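Speaker notes: Teaching two arms to tidy up
Trirnstead evening talk, November 14, 2022
Speaker: Daiane Lins

Slide 1. Title
Say hello, thank Pieter Vermeulen for getting me the slot. Check the people at the back can hear. Mention the handout with the Gkikas settings on it (pile by the door, take one on the way out or you'll be emailing me for it!).

Slide 2. Two ways to show a robot something
Start with the question I get most: "so who writes the program?" For this job, no one writes the moves. A person does the task and the arms record it.
Way one, by hand: you take hold of the arm, which has gone slack, and walk it through. Lovely for one arm. With two you run out of hands very quickly, and your own elbows get in the cameras.
Way two, remote control: you sit at a second pair of handles and the real arms copy you. We call our handles the Evetti pair, after the first person to break them. This is what we moved to in August and I would never go back.
Pause. Ask who has driven one. There's usually somebody with a story.

Slide 3. The task
Toy animals and a blue tray. It sounds like nursery school, and I love it. Legs, tails, necks, all at silly angles, and every one wants a slightly different grip. Put the picture up and let people look before talking.

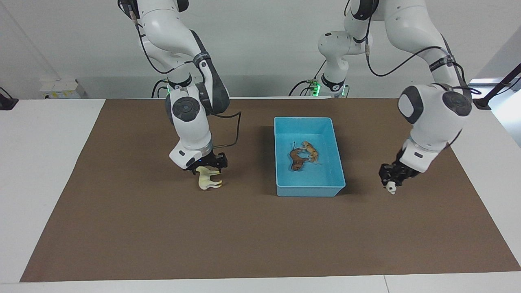

Both arms at work, with a horse and a tiger in the tray.

Point at the brown horse and the tiger lying partly over each other. Great bit of mess! If every animal in the recordings were laid out neatly, the robot would learn a very neat world and then meet ours.
Then point at the left arm, on the right as we look at it. Its gripper is closed on a tiny black-and-white animal. I have heard panda and I have heard cow, so take a vote if the room is awake.
Left and right are the robot's own. Say this twice. It catches everyone out, me included, and half our early notes had the arms swapped.

Slide 4. What a good showing looks like
Go at a calm, steady pace. Hurrying shows up as jerks, and the robot copies jerks faithfully.
If you fumble a pick, keep recording and put it right. Those recoveries are gold. Pieter used to stop and start again every time, and his arm never learned what to do after a drop.
Change the layout between runs. Tray over a bit, animals turned round.
Numbers for this slide: 200 showings gave us something that worked on the easy animals. 600 gave us something I'd happily leave running while I made tea.

Slide 5. The robot's side of things
Change of viewpoint, looking down over the mat. Give them a moment to find the tray again.

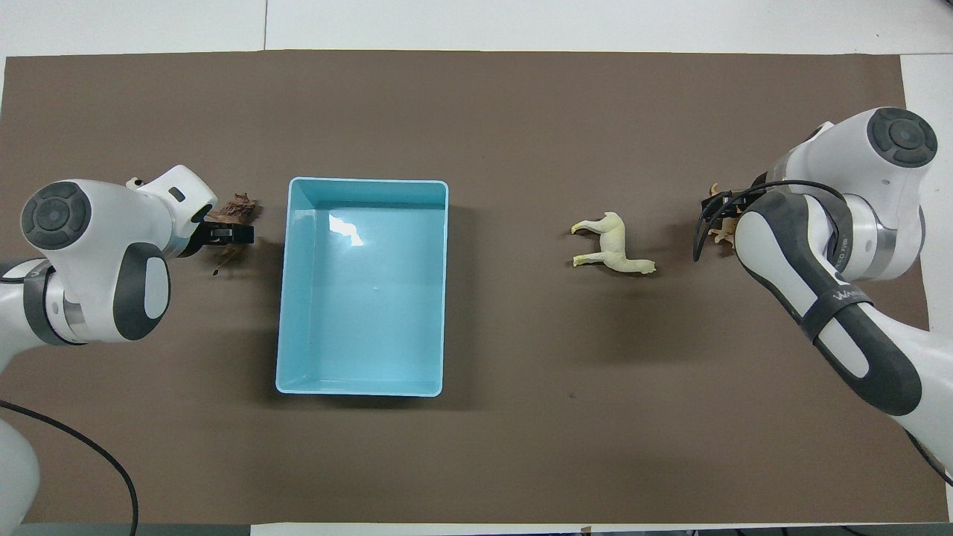 One gripper on each side holding something, tray empty.

Talk about the left gripper first. The thing in it is brown, crumpled and ruffled at the edges, a bit like a dry leaf. Compare that with a solid little toy: you can't tell from the outside how hard to squeeze, and with remote control you don't feel it either. You learn to watch the edges for creasing.
Then the right gripper, with a small tan animal held upright in the fingers, possibly a deer. Lots of black finger, very little toy showing. Ask the room: could you steer that into a tray from this view? This is why we like having more than one camera.
The cream one standing by itself on the mat has a long neck. Necks are tempting to grab. Go for the body.

Slide 6. Things I'd do differently
Label recordings the same day. I left the Govley batch for 2 weeks and couldn't remember which runs were practice.
Swap drivers more often. Everybody has a style, and the robot picks up yours, including the little wiggle I do before letting go.
Rest your wrists!

Slide 7. Demo and questions
Handles are set up at the side table. Two people at a time, one per handle, which is chaos and great fun. Pieter minds the stop button.
If time is short, skip the settings and go straight to the demo.
Likely question: "does it work with things it hasn't seen?" Sometimes, and better with shapes close to the ones we showed it. Offer to talk it through over a drink.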